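Washing and storing > Sportswear
Print this page | E-mail to a friend
Reading time: 1 minute

How do I wash a jersey with printed letters?

I washed an older one at 40 degrees and the letters became sticky. I do not want to repeat this mistake.

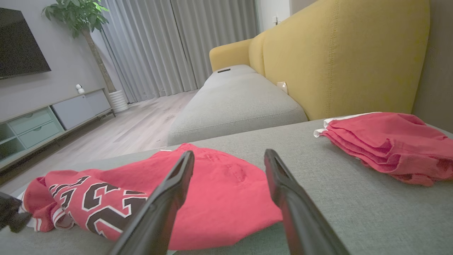

Red jersey, in a loose heap.

Anika Bellamy

Turn it inside out, use cold water and little soap. Never put it in the dryer. I have done so for many years and my letters are still good.

Ghislain Lavoie

Same as Anika. Also do not iron on the print.

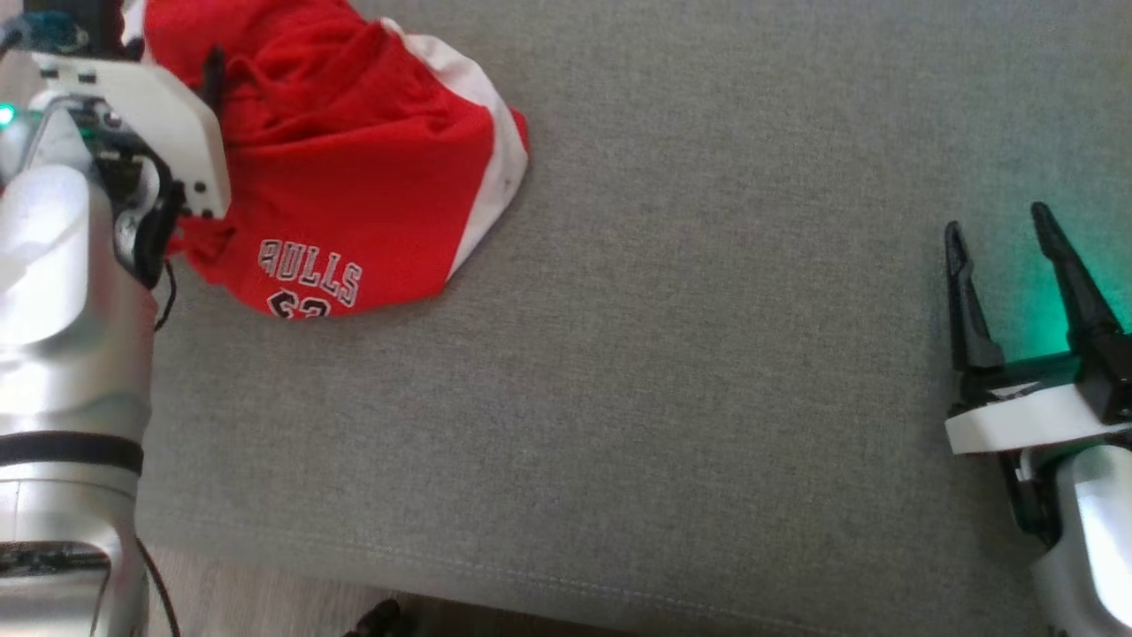 Shinji Yoshida

Vinegar.

Tags: laundry, jerseys, prints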